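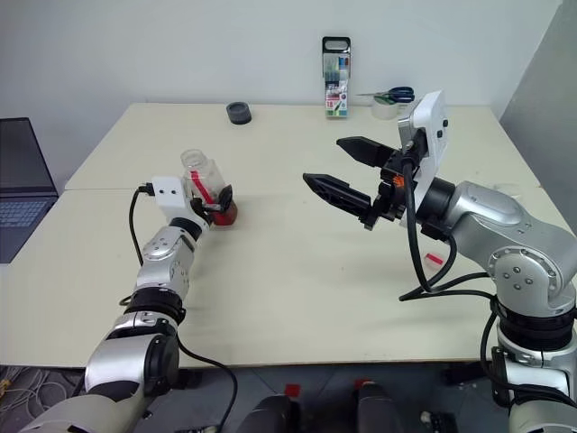 Jar handoff, both arms

Workshop > Projects > Two-arm bench > Notebook

September, started 6:40 pm. Me and Santosh, Meenakshi joined later.

Goal for tonight: left arm holds the clear jar with the red strip in it, right arm comes across with its fingers open and takes the other end. No twisting yet.

Left gripper closes on the jar fine but the jar sits at a slight tilt. Santosh wants to square it up in software. I would sooner fix the approach angle, as the tilt changes with how the jar was set down. Left it alone for now.

Right arm: lower finger came in too low on the first 2 tries and touched the tabletop. Raised the approach by 7 mm. Clean after that. Wrote the new value into the Momidus config, line 141, old value commented out beside it.

Cables on the right arm still drape over the front table. They drag when the elbow swings out. Need clips along the forearm. Urmila has a bag of them in the Nirthorpe cabinet, ask before taking.

Seam between the two tables: keep the jar in front of it. The back table is a bit higher and the planner has both at one height. Rekha is going to measure the step properly and add it to the model.

Log from the run is 1,114 lines, saved on the laptop under lis_handoff. Most of it is joint temperature warnings from the left wrist, threshold is set too tight. Pierina set that number, check with her.

To do
- forearm clips
- table step into the model
- spare red strips, cut to the same length
- wrist threshold
- tape down the cables on the floor, left side

Stopped 9:15. Arms parked, power off at the wall.

Print this page | E-mail this page

Didinville Shared Workshop. Contact: bench desk. Back to top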